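Subject: Re: [grippers] Clear objects, two hand-held units, fingertip choice
List: Seltbridge gripper users
Month: May

Replying to the question from last week, quoted here so the thread stays readable:

> We are about to order fingertips for a pair of hand-held grippers and
> can't decide between the flat pads and the pointed ones. Most of our
> objects are clear plastic. Has anyone on the list run both units at the
> same table with this kind of object? Also, does the wide lens lose the
> bottle against a white surface? We were planning to buy a dark mat.

We have been doing this at the Noreneck office since early spring, so I can answer part of it. We use the pointed yellow tips on both units. The flat pads are in a drawer. They held boxes well but kept pushing round things away before the fingers had closed far enough.

Bottles lying down are the hard case for us. The approach has to come in from the neck end, and the second operator has to stay out to the side or the two units knock together.

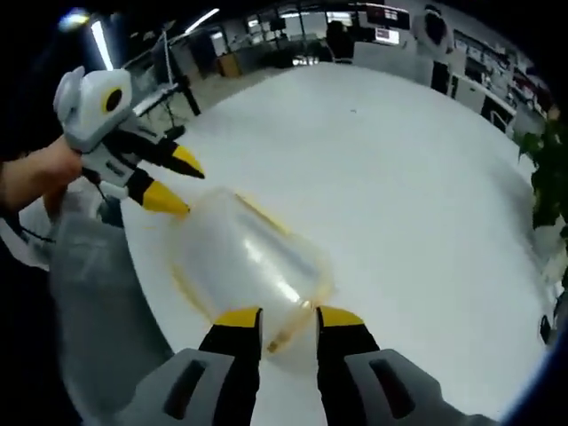 Bottle on its side, second unit coming in from the left.

On the mat: hold off buying it. Against the white table you mostly get edges and a strong reflection, and I expected that to be a problem for the tracking. We ran 19 trials on the bare table and lost the bottle in three of them. With a dark mat we lost it in three as well, on different runs. The mat also slid whenever a finger touched down, so we put it away.

Upright jars are easier for the lower unit and harder for the upper one. Whoever holds the upper gripper has to work with it pointing down, with the wrist bent, and gets tired well before the other person does. We swap places after every block. 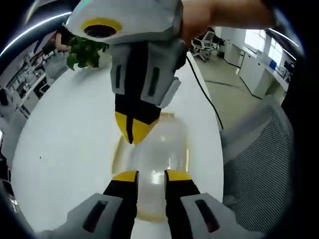
Reading time: 2 min

Watch the cable on the upper unit. Leave slack and keep it to one side of the table. When ours was too short it pulled the body round a little each time the operator reached, and it took us a while to see that in the pose data. A longer cable fixed it.

For the controller we tried Tuhiwai first and then Dotau. Tuhiwai was easier to set up, but the two streams drifted apart on long recordings. Dotau kept them within roughly 200 milliseconds, good enough for handing over a jar and probably too loose for anything quick. If someone has a tighter number with the same hardware I would like to know the settings.

Things I can't answer: how long the pointed tips last, and whether they mark soft plastic. We haven't looked at either properly.

If you only have budget for one set, I would get the pointed ones and borrow flat pads for the boxes. I can send our finger width settings off list if you tell me which firmware you are on.

--
Noreneck bench, manipulation group
To unsubscribe, send a blank message to the list address with "leave" in the subject.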